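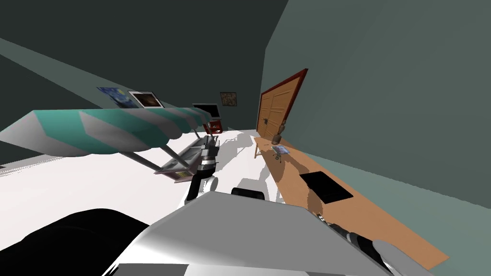 Zhiqiang Dai wrote to me after the June post: stop comparing grippers on closing force and start comparing them on how well you can aim the things. Fair enough! So I went back into the Fosta simulator with the same two-armed robot and spent a couple of evenings doing just that, Galteck fingers first and then Utano (same room both times, with the teal stripes and the long wooden table down the right side).

I ran 80 reaches per set, all at the same speed, and saved way too many views. Most of them are tilted, so get ready to turn your head a bit. The closest one has both fingers coming up from the bottom, with that jagged white strip on the inside of the right one and the paneled door off behind them.

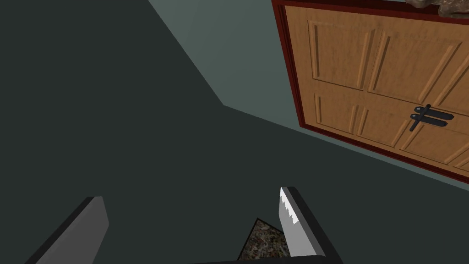 Aiming was where I lost the most time. With the Ding controller on its default settings I kept overshooting, then creeping back, then overshooting again the other way. Dropping the gain by 2 steps fixed most of it, and I wish I'd tried that before redoing the first 3 batches. The Galteck set felt easier to line up – the Utano one closes more evenly, though, and I like that a lot.

Last one goes wider, with the Starry Night lookalike on the dark wall and a black pad on the table.
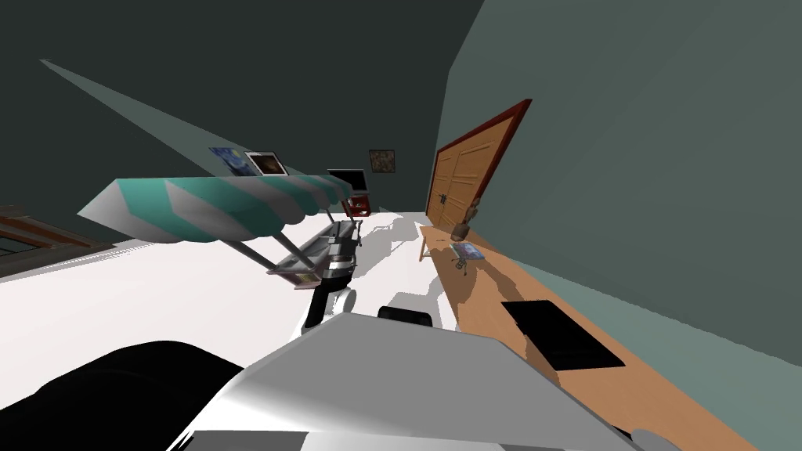
Did you try the wrist camera with a wider lens, or only the stock one? Only stock so far! I have the wide one loaded up for next time, and I'll put those views on this same page.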